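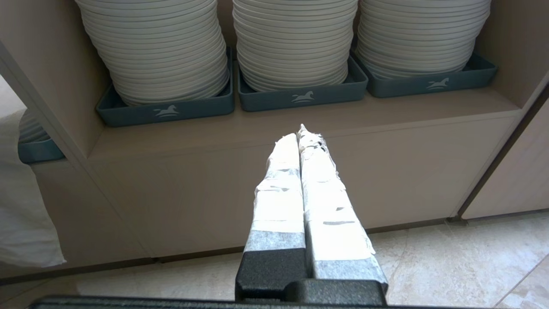 By Roya Moradi
Local News, December

The dining hall at the Tolerano community center is open again after three weeks of work on the serving side. Visitors who come for lunch will find the white plates in a new place, in the open part of a beige built-in cabinet.

The plates are round and stand in three tall stacks, each stack in its own dark rectangular tray. The tray on the left has a light gray logo on the front, with a horse that jumps over waves.

Before the change, guests took their plates from a table near the entrance. The line often went out into the corridor, and people with wheelchairs had difficulty to pass. Now the line begins at the cabinet and continues to the hot food. The old table was moved to the reading room.

"We wanted that people can reach a plate without asking for help," said Chutima Sitthichai, who manages the hall. "Also we wanted the trays, so we can lift out a full stack and clean the shelf under it." She said that the kitchen staff tried two other heights before they chose this one.

The cabinet was made by Casik, a small carpentry firm on Paquette Street. The color was discussed for a long time. Some of the regular guests asked for white, but the staff preferred a warmer tone that goes with the floor. The firm will come back in January to adjust a door in the pantry, which does not close well.

The hall has seats for 89 people and serves lunch from 11:30. On the first day after the opening the soup was finished before one o'clock, and the kitchen now prepares 50 portions more. The price of the lunch stays the same - 8 dollars, with bread and tea included. Children under five eat free.

Guests are asked to bring used plates to the return window and not to put them back on the shelf. Cups and bowls are still on the cart beside the tea machine. A place for them will be decided after the holidays, and suggestions can be left at the front desk.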